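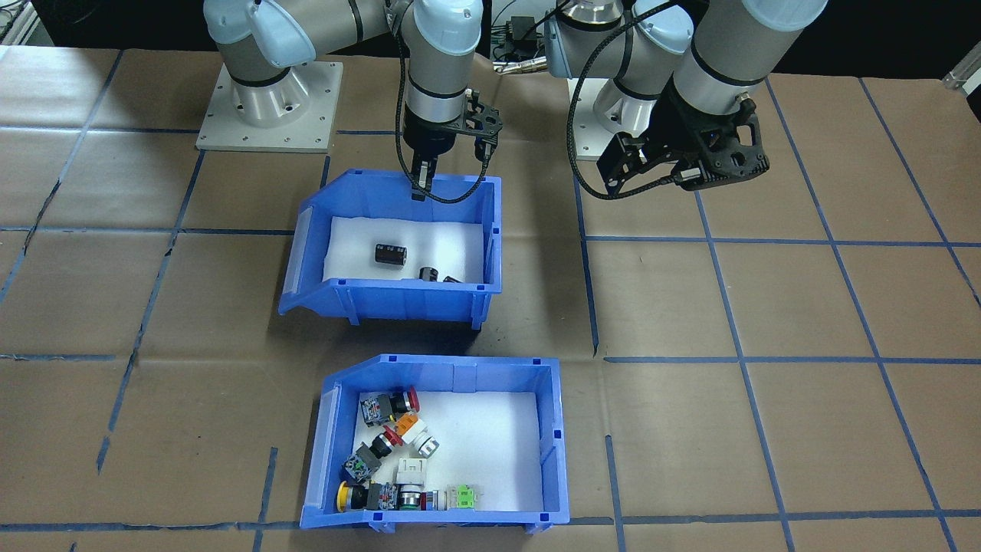 Ayane Tanabe wrote in to ask whether small parts need to be sorted by value or only by type before they go into drawers. By type first, then by value within the type. Sorting by value straight from a mixed heap takes far longer, and you end up handling everything twice.

How to sort a mixed lot of electronic components

My last lot came from a repair shop in Zodomthorpe that was closing down. It held 1,387 parts, and I had it put away by Wednesday evening, working an hour or two at a time.

What you need

A multimeter, a magnifier, tweezers, a soft pencil, small paper envelopes and a chest of drawers. Mine has 28 drawers. Cover the bench with plain paper so that you can write on it.

Step 1. Make the first split

Put resistors, capacitors, diodes, transistors and chips into separate piles. Anything you can't name goes in a tin for later. Don't stop to look things up at this stage.

Step 2. Throw out the bad ones

Bin electrolytic capacitors that bulge or have leaked. Resistors with scorched bands can go too. Parts with legs cut shorter than five millimetres are rarely worth keeping.

Step 3. Sort by value

Read the bands on each resistor, then check one in ten with the meter. Brown and red are easy to mix up under a yellow lamp, so do this in daylight if you can. Capacitors go by value first and by voltage second.

Step 4. Label and put away

Write the value on the envelope before you fill it. File the envelopes from low to high, front to back. Leave two drawers spare.

Chips should stay in their tubes or in black conductive foam. Ordinary packing foam can build up a static charge.

Step 5. Keep a list

A notebook will do. I write down the drawer number, the value and the date, and cross things out when a drawer is empty.

The tin of unknowns can wait until winter.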